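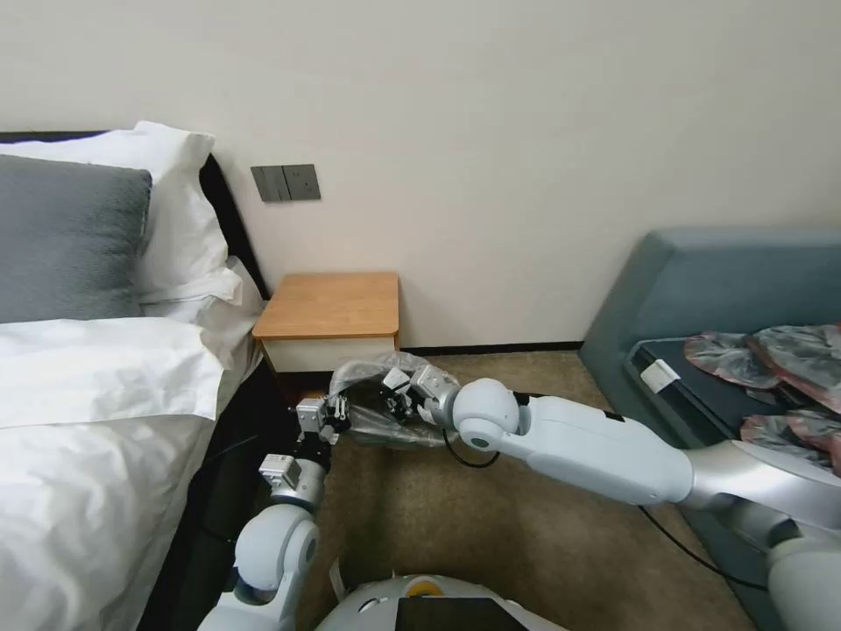 Archie Gunn thought the morning circle was a waste of good teaching time, and he said so at the first staff meeting he attended at Chisholm School. His reading group lost ten minutes to it every day. By December he was running the circle himself and had moved his reading group to the slot right after it. His notes from that term are used in several places in this chapter.

Chapter 3
The Shape of the School Day

Children in the early grades spend a large part of the day moving from one activity to the next. They come in, hang up coats, sit down, get up, line up, wash hands and sit down again. Most books on teaching deal with the lessons between these moves. In this chapter we look at the moves themselves, and at the fixed points in the day that hold them together: arrival, the class meeting, lunch, and going home. 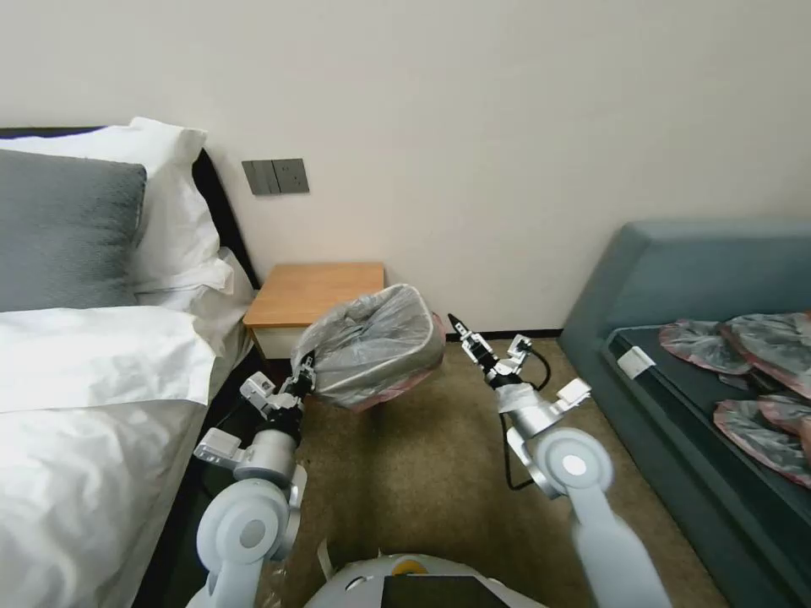
A fixed point is any part of the day that happens at the same time, in the same place and in the same order. It does not need to be long. At Girnison Elementary the going-home routine takes three minutes. The teacher reads out the bus list, the children push in their chairs, and one child turns off the lights. Substitute teachers at Girnison are handed this routine on a card before they are given anything else.

Fixed points matter most to children who have trouble with change. A child who asks "What's next?" many times in a morning may be asking for a schedule he can see. A picture schedule at eye level often helps, and so does saying the next step out loud before the current one ends. Section 3.2 covers picture schedules, with sample pages from the Plinell planner.

Teachers new to a building should learn its fixed points before adding their own. Leobardo Cisneros kept a log during his first week in a combined first and second grade room. Part of his entry for Tuesday reads:

"23rd May. Moved the class meeting to after recess. Two children went and sat on the rug at the old time anyway and would not get up. Moved it back."

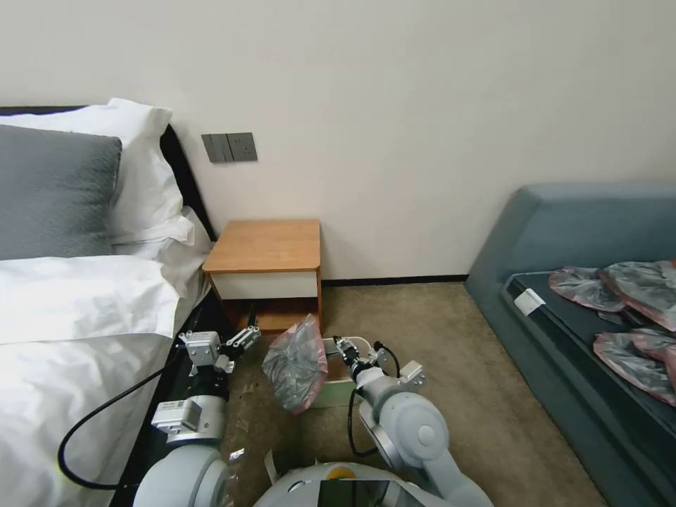
The log is short, but it shows how quickly a routine comes to belong to the children. Changes can be made, and sometimes they have to be. They go better when the class hears about them the day before and again in the morning, and when only one thing changes at a time.

Before you read on, write down the fixed points in a classroom you know well. Note who starts each one, the teacher or the children. Keep the list, as you will need it for the activity at the end of Section 3.4.

3.1 Arrival

The school day starts at the door. Some teachers stand there and greet each child by name, while others set out a quiet task and let the children settle on their own.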